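The cheap cup deserves a better defense

My town wants restaurants and snack stands to drop reusable plastic cups for paper ones by June. I think this is a mistake, and I say so as someone who voted for the bag ban.

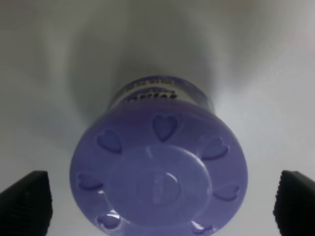
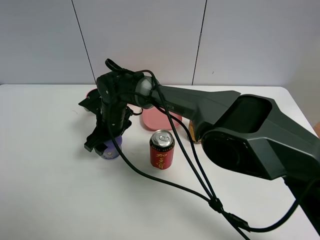
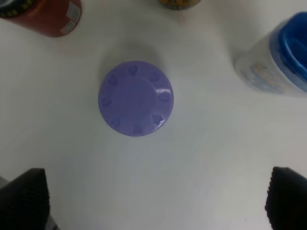
Small purple plastic, from three viewpoints.

The argument for paper is that it breaks down. Most paper cups have a lining, though, and our transfer station does not sort them. They go in the same pit as everything else. A plastic cup that gets washed and used for years stays out of the pit for years.

I ran the snack stand at Pearce Field for two summers. We had 81 cups at the start and lost 14 of them. The year before, the stand had gone through 1,000 paper ones. Washing took one person and a sink - dull work, but not hard.

There are fair complaints about plastic. It scratches, it holds smells, and old cups should not go near hot drinks. I would back a rule on any of that. What I can't back is a rule that treats a cup used once and a cup used all season as the same problem.

The council votes next month. I would ask members to visit a stand that washes its cups before they decide.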